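In Praise of the Unloved Ditch

I have been a member of one wildlife group or another since I was 11, when my grandmother signed me up for a junior naturalists' club without asking me first, and in all the years since I don't think I have ever once been sent an appeal letter about a ditch. I have had letters about otters and letters about ospreys. I have had a very handsome fold-out about cranes, which stayed on the fridge until the magnet gave up. I gave to all of them and I'd give again. But I have come round slowly to the view that we who care about wild places give our money and our weekends to the grand sites and the grand animals, and leave the small wet corners to look after themselves, and that we're going to be sorry for it.

Let me tell you about Kurncombe, so you know what I'm talking about. If you came to visit you would drive past it. It is a farming parish with a church, a bus shelter and a great many fields, and between the fields run the old drains, most of them dug by hand and a good few forgotten. Dotted among them are the ponds, or the places where ponds used to be. My neighbour Telma Leiva has a set of old parish maps that she bought at a house clearance, and one winter she went through them with a pencil and marked every pond she could find. There were 72. Then she put her boots on and went to look, and it took her the best part of two years, what with the weather and her knee, and she came back to tell me that 63 of them were gone. Some had been filled in and ploughed over. Others had silted up under willow until there was nothing left but a damp dip with nettles in it.

I found that very hard to hear, and I still do. I had walked past some of those dips a hundred times with the dog and thought how nice and green they were.

Now, the usual answer when you raise this sort of thing is that money is short and must go where it will do the most good, and I do understand that. Large reserves are wonderful. You need room for marsh birds to breed in peace, and you can't do that in a puddle behind a barn. But a frog does not travel to a reserve. A newt can't get on a bus. Most of the small creatures that make up the ordinary life of the countryside live and die within a short walk of where they began, and if the pond they began in goes, and the next pond is three farms off across bare winter wheat, then that is the end of them in that place. A good reserve with nothing around it is a bit like a lovely railway station with no track.

I know farmers who feel the same, though they aren't always asked. Paula Preda keeps sheep on the north side of the parish, and she dug out one of the lost ponds on her own land a few years ago with a hired digger and a nephew. It cost her 246 pounds, the nephew being paid in lunches. The first spring it looked like a bomb crater, and people were quite rude about it. By the second there was water crowfoot across half of it, and nobody had planted any. The seed had been lying in the old mud the whole time, under all that willow, waiting for some light. I took my grandson to see it in March and he lay on his stomach at the edge for so long that his trousers had to be wrung out.

That seed is what gives me hope, if I may be a little soppy for a moment. So much of this work is simply letting things back in. You don't need a visitor centre. You need somebody who owns a spade, somebody who owns the field, and a bit of friendly advice on where to put the spoil and when to leave well alone – which is mostly from early spring until the autumn, when everything living in there would rather you stayed at home.
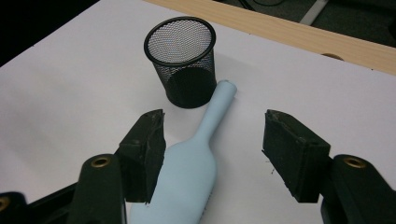
Good records matter as much as digging, and I wish we made more fuss about the people who keep them. When I first went round the ponds with Telma I imagined there would be some special equipment involved, and I was a bit let down to find that it was a pencil, a notebook and a great deal of standing still. You can run a perfectly good pond survey from a kitchen table with a sheet of white paper and a mesh pen cup, as long as there is something in the cup that writes. What you can't do without is someone who goes back to the same place year after year and puts down what is there, including on the dull days when it's only snails. The large organisations have clever maps now, and very pretty they are, but a map is only as good as the last person who got their feet wet.

So what would I like to see? I'd like every parish to know its ponds, to begin with, the living ones and the lost ones. I would like the grants for farm ponds to be small and quick, with a form that fits on two sides and can be filled in by a tired person after supper. Paula looked at the official scheme before she went ahead on her own, and she told me she could have dug the thing twice in the time it took to read the guidance notes. And I'd like the wildlife groups I belong to, of which I am truly fond, to set aside a modest slice of what they raise for places without a name or a car park.

I'm aware that a ditch does not photograph well. I'm aware that you can't put a water beetle on a tea towel and expect it to sell, though I would buy one. But we did manage to teach people to love hedges, within my own lifetime, after years of grubbing them out as though they were a nuisance, and I see no reason why we shouldn't manage the same with ponds. In the meantime, if there is a wet corner near you with a few old willows leaning into it, do go and have a look one of these mild mornings, and ask whoever farms there what it used to be called. Ours at the bottom of the lane was Duck Pit. It has a moorhen on it again.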